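**Wrappers on the floor: bin or bucket?**

**flusent_flat** · December 17, 2019

We have one proper bin and it's in the kitchen. Anything unwrapped in the back room ends up on the stool, the windowsill or under the radiator. I'm thinking of getting a pedal bin from Takomo, the 900 mm tall one, but it's £75 and seems a lot for sweet papers and tissues. What do other people use in a small room?

**potting_on**

A bucket. Builders' merchant, couple of quid. Had mine since May and it hasn't fallen over yet.

**zirosar79**

Disagree with the bucket. No lid, so everything you throw in is on show, and tissues blow out when the door opens. We had one in the hall and I was forever picking bits up. Antunes do a small swing-top that fits beside a chair.

**potting_on**

Swing-tops get filthy round the flap. You have to touch it every time. With a bucket you tip it out and rinse it.

> tissues blow out when the door opens

Put something heavier on top then.

**third_shelf_down**

I'm with the bucket people, mainly for the width. If I'm opening a lot of little packets I sit down, put the bucket between my feet and work over it. The torn strips drop straight in and I don't have to sweep. You can't do that with a swing-top. 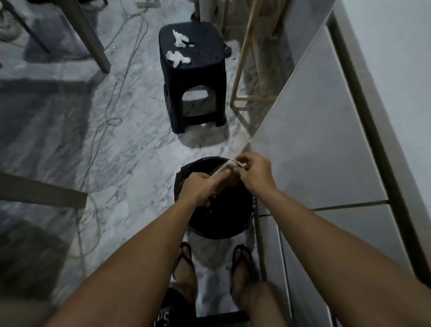 Black doesn't show marks much either. The one thing I'd say is get a rolled rim, the cheap ones with a raw edge catch on your hands. And don't let a stool next to it turn into a second bin. Mine does, tissues mostly.

**zirosar79**

Fair enough for sitting jobs. Do you line it?

**third_shelf_down**

No. I did for a bit but the bag slides down as soon as anything goes in.

**potting_on**

Peg on the rim holds it.

**flusent_flat**

Right, I'll try a bucket first and keep the £75. The stool is the real problem here as well, so that's getting moved to the other side of the room. Zirosar79, which size was the swing-top, in case I go back to it?

**zirosar79**

The smaller of the two. I'll measure it tonight.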